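Paper petition about prison phone charges – some pages may be refused, what can we do?

Posted in: Local politics and public meetings

Ifigeneia Dimitriou

Good evening to everyone. I hope this is the correct section. I searched the older threads but they speak mostly of online petitions, and ours is on paper.

Our group in Bratska has collected signatures since May. We ask the state parliament to lower the price of telephone calls from Boltolness prison. At the moment a call of 10 minutes to a mobile costs more than many families can pay every week, and the mothers with whom I speak choose between one call and the bus to visit. It is not a petition for or against any prisoner, and people of different parties have signed it. We have 1150 signatures, which for a town like ours made us very happy.

The problem is the following. Our member of parliament has agreed to present it, and her office looked at the sheets first. The young man there was very polite. He said that on 112 of the signatures the full text of the request is not at the top of the page. What happened is that one of our helpers ran out of forms at the market and continued on blank paper, with only the title "Petition on prison phone calls" written by hand. All the people did see the full text, it was lying on the table, but of course the paper cannot prove that.

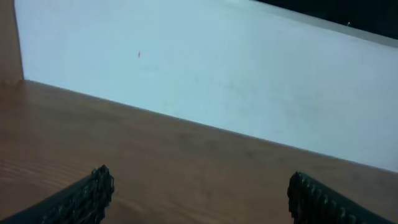 Two black gripper fingers, open, with nothing between them.

My questions are these. Can we attach the full text to those pages now, with a staple, and sign a declaration that it was shown to the people? Or must we find each person again? Some gave only the suburb and not the street. Also, if these pages are taken out, does the whole petition become weaker, or is it normal that some are refused? And the last one: a few people inside Boltolness would like to sign also. Is a prisoner permitted to sign a petition to parliament, and is there some danger for them if they do so?

The member wants to present it on a Thursday, in the sitting after the next one, so we have a little time but not a lot. I thank you in advance for your patience with my English.

harbourside_jo

Please do not staple the text on afterwards. I understand why you want to, but a page which was changed after the people signed it looks bad, even when everybody was honest. If a person who doesn't like your petition hears about it, this is what they will talk about and the phone charges will be forgotten.

I was for 17 years a clerk in a member's office, in a different state from yours, so check the details. With us the rule was simple: each sheet must show the request itself, and a title was not enough. The sheets without it were put aside and not counted. The other sheets went forward in the normal way and no one said a word about it in the chamber. I don't remember a petition where every signature was good. There were always people who wrote their name two times, or forgot the address, or signed for a husband.

So my advice is to leave those pages out of the petition and keep them in your own folder. Then ask the office two things in writing. First, can the member table the loose pages as a separate letter of support? In some parliaments she can mention them in her speech even if they don't count. Second, what exactly must the address contain? Suburb and postcode was sufficient with us, but I have seen other places that want the street.

If you have the energy, go back to the market with the correct form. Many of the same people will pass again – markets are like this – and you can explain to them that the first page was not in the right format. Write the final number on the cover sheet only after you finish, and have a second person check it. We had a petition where the cover and the sheets did not agree and it was sent back for that reason alone.

For the number itself, I would not worry. A minister's office reads the request and looks at which member brings it. When you write to the newspaper, give the lower number, the one that parliament will print.

kelpie77

just put it on Plollik and send the link round, way easier. paper is a pain

harbourside_jo

To kelpie77: she can't move it there now. In many parliaments an outside website is not accepted as a petition at all, only the parliament's own e-petition page, and often you are not allowed to have the same request on paper and online together. Ifigeneia, ask before you open a second one.

Marten at the back

I can help only with the part about the people inside, because my brother was in a remand centre and I had to learn some of this.

Where we live, a person in prison could sign a petition to parliament if he was a resident of the state. Voting is another matter with other rules, and people mix the two. I don't know your state's rule. The office of the clerk of the parliament will tell you by phone, and they were kind to me when I called, more than I had expected.

The practical side was harder. You should not bring the forms with you on a visit. Papers passed at a visit without permission can make trouble for the visitor and for the prisoner, even if it is only a petition. We sent one blank form by post, with a short letter that said what it was. It arrived after a long time, but it arrived. Ask the prison also if letters to a member of parliament are treated as private mail. In many places they are, and then he can send the signed form directly to her office and not to you.

About danger, I can't promise you anything. My brother signed and there was no consequence that we could see. But another man in his unit preferred not to, as he was waiting for a transfer, and we respected this. I would tell each person clearly that names on a petition can be read by others once it is presented, and let them decide slowly. Don't collect through one prisoner who goes from cell to cell with the sheet. It may look like he is organising something.

One more idea: the families can write their own short letters about the costs, with a copy of a phone account if they have one. We met at Đinh on the main street and wrote them together over soup, and it was less lonely than doing it at home.

Ifigeneia Dimitriou

Thank you very much to all. I have removed the pages with the handwritten title and put them in a separate folder, and I wrote to the member's office with the two questions of Jo. We will be again at the market on Saturday with enough forms this time, and every form has the full text printed at the top.

To Marten, I had planned to bring forms to the visit, so I am grateful that you wrote. I will telephone the clerk tomorrow morning and put the reply here for others who have the same problem.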